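Notes for Week 5: Small Objects in Big Poems
Drultwood Writing Workshop, spring handout 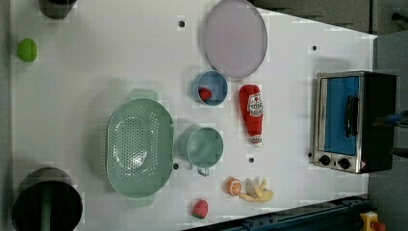

I want to talk this time about what happens when a poem lets one ordinary object take up more room than it has earned. Last week's drafts had plenty of moons and rivers in them (I like moons, I'm not complaining) but hardly anything you could pick up with one hand. So your warm-up is a kitchen one. Take a round lavender plate, pale purple, a bit darker at the rim, and give it four lines before you let a single person into the poem. Or take a toaster oven with a blue panel behind the glass door and two black knobs, and see how long you can go without saying "toast." I managed nine lines once, and then toast got in anyway.

What we read

The Potgieter packet, first half. If you only had time for one poem, I hope it was the long one about the ferry to Skisen, where the speaker spends two whole pages on a borrowed coat and we find out about the brother from what's in the pockets. Look again at the place where she turns the collar up. The line gets short, the next one gets shorter, and then there's that big white gap! I've read it out loud to myself more times than I should admit and I still rush the gap every time.

Somebody asked whether the coat is a symbol. Maybe? My answer changes. What I'd say for now is that it has to work as a coat first. It's too long in the sleeves, it smells like diesel, one button doesn't match. If you can't get cold in it, I don't think it can mean much.

A thing I got wrong

When I lived in Drollau I wrote a poem about my grandmother's button tin. It ran to 70 lines and the tin showed up in exactly two of them. Everything else was me telling you how sad I was. I sent it out to 12 magazines and it came back from all of them, one with a coffee ring on it. Years later I cut it down to the tin, the sound it made on the stairs, and her voice from the next room asking what fell. That's the version I'd show you now.

Terms to know

Catalog: a list that builds up some pressure. The order matters, so try moving the last item to the front and see what breaks.
Apostrophe: talking straight to something that can't answer. "O spoon" counts. Use it once per poem, please.
Turn: where the poem changes its mind, or its subject, or who it's talking to. In the ferry poem I'd put it at the collar, but I've heard a good case for the mismatched button.

For next time

Write a prose piece, 900 words at the most, about one thing you've owned and lost. Keep the loss out of the first paragraph. Then make a poem out of it using only words already in the prose (you can change verb endings, I'm not a monster). Bring both, on paper, with room in the margins.

Read the second half of the packet too, and mark one line you'd steal.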